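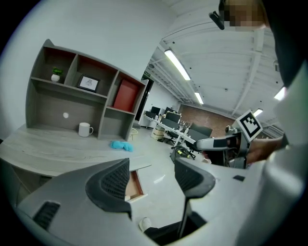
Open day at the Haltavari workshop

Search this site Search

On May 14, 2022 our club visited Haltavari for their open day. We were 23 visitors in the morning group. The programme was called Letberg and it showed how people handle ordinary household things with hand-held grippers. I put a few pictures here for the members who could not come, and I apologise in advance if I use some technical word in the wrong way.

The desk with the shelf was the favourite place of our group. It has a mug, a light blue cloth and a drawer, so everybody understood quickly what the work is about. Our guide told us the team had recorded 785 short tasks at this desk – and they hope to finish the rest in June.

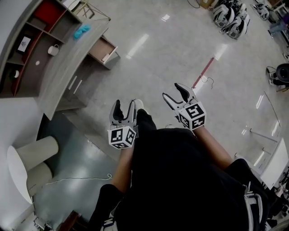 Two grippers, one for each hand, and a marker cube with each of them. The drawer is open.

After the demonstration we could ask questions for roughly 408 seconds, as the guide joked, and then the next group was already at the door. I asked how long a new operator must practise. The answer was 5 days, with many breaks for the wrists.

The last picture looks past the desk to the big room with the monitors and the brick wall. I liked the colour of that wall very much.
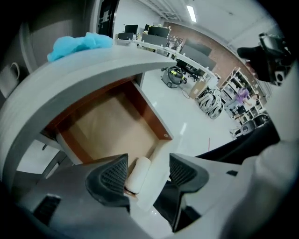 Getting there

Haltavari is a short walk from the Randus tram stop. Parking is behind the building. For lunch we went to Cù, next door, where the soup is good and the tables are big enough for a group.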